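9th April
By a second-year student, Household Studies project group

We use cookies to remember your settings and to count visits. By continuing to read you accept this. Manage preferences.

Where Does the Trash Go? A Report on Small Bins in Shared Rooms

Our project began with a complaint. The shared workroom in Samonte has one large trash can by the door, and the people who use the tables at the far end treat it as though it were in another county. Used tissues stay on the tables and later turn up in pockets, under chairs and once inside a library book.

The question we set ourselves was modest: if a small bin stands on the table, within arm's reach, do people put things in it? Our supervisor called this "not exactly a mystery." We put that down as encouragement and asked for a budget.

Method

We ran the project for 29 days, starting in January. There were four tables. Two got a small open-topped bin and two carried on as before. Lids were ruled out early. In a trial at the Lonumside study hall, people lifted the lid, looked in and left their tissue on top of it.

Each evening one of us collected whatever had been left on the tables and whatever was in the bins, and logged it in separate columns. By the end the log had 2,198 entries, most of them tissue. The handwriting gets worse as you read down, and two pages have been used as a coaster.

We also covered the tables. Plain white hid the tissues too well, and the evening collector kept missing them. A cloth in big blocks of red, blue and yellow was brought from home as a replacement, and it solved the problem while making it hard to look at the table for long.
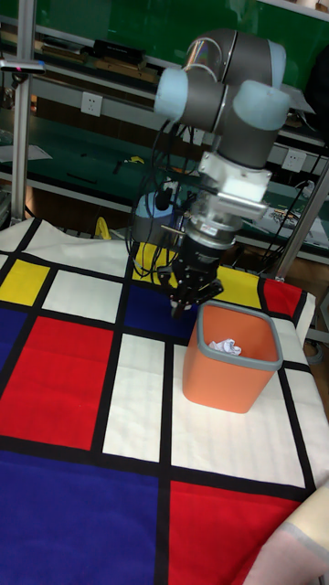
Samonte users were asked for comments at the end, and one wrote that the bin was fine but took up the exact spot where a lunch would go, and could it please live on the floor like every other bin. Another reply said the same thing with more capital letters.

We take the point. A bin on a table is a slightly rude object. Six people told us they moved it to the floor whenever we were out of the room, then moved it back before we returned, and this probably did our data no good at all.

Results

The tables with bins were tidier. Most tissues ended up inside, and the ones that missed tended to land close by, so there was at least some intention behind them. The tables without bins stayed as they were, with a slow drift of paper toward the wall side.

Pens, oddly, also went into the bins. We returned the ones that worked.

Problems

Emptying was the weak part of the plan. We had written "empty as needed" in the schedule, and each of us needed it a little less than the person before. Next time the schedule will have initials on it.

We would also like a heavier bin. Ours tipped over when a coat sleeve caught the rim, and the contents then had to be logged twice.

The remaining liners are in the cupboard under the sink, behind the kettle box.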